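Notes for the Nelldale talk, 13 January 2022. Slides in brackets.

(1) Start with the question from the Pradalden visit: who teaches the robot? Say we've tried two ways. Remote control came first, with a headset and controllers. Then the hand-held gripper, which you squeeze and move yourself.

(2) Remote control. Good for reach, because you only ask for what the arm can do. Slow with cloth. Delay on the link, no feel in the fingers. Mention that new people needed 10 tries before they stopped overshooting.

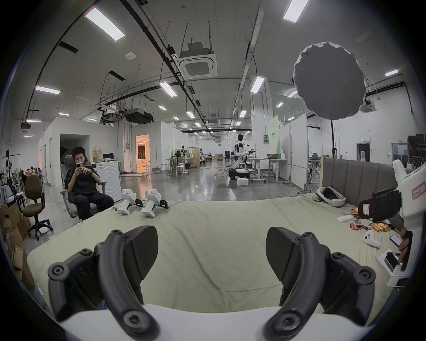

*Slide 3: Hand-held gripper, fingers open over the bed. More grippers and a VR headset on the sheet.*

(3) Pause on this one. The hand-held tool has its own camera, so the robot learns from the view at the fingers. Vávra set: 251 demonstrations, 4 tasks. Don't read out the task list, it's in the handout.

(4) Cloth. People pick it up in the middle when they're tired. Ask for a corner every time, and a short wait before lifting. Throw out any run where the person lets go and grabs again - we kept those in June and the arm copied the habit.

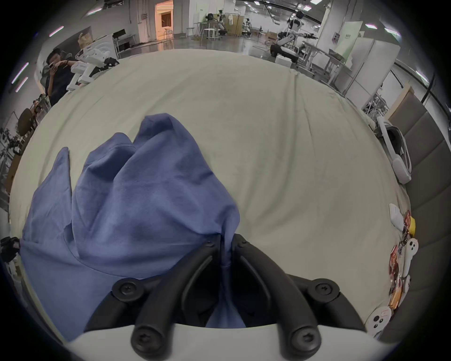

*Slide 5: A corner of blue cloth held between the fingertips.*

(5) Point at the fingertips, then at the rest of the heap. Folds are different each time, so we want many short runs.

(6) Plondwood arm: 2 minutes at most, skip if late. Then questions. Leave slide 5 up.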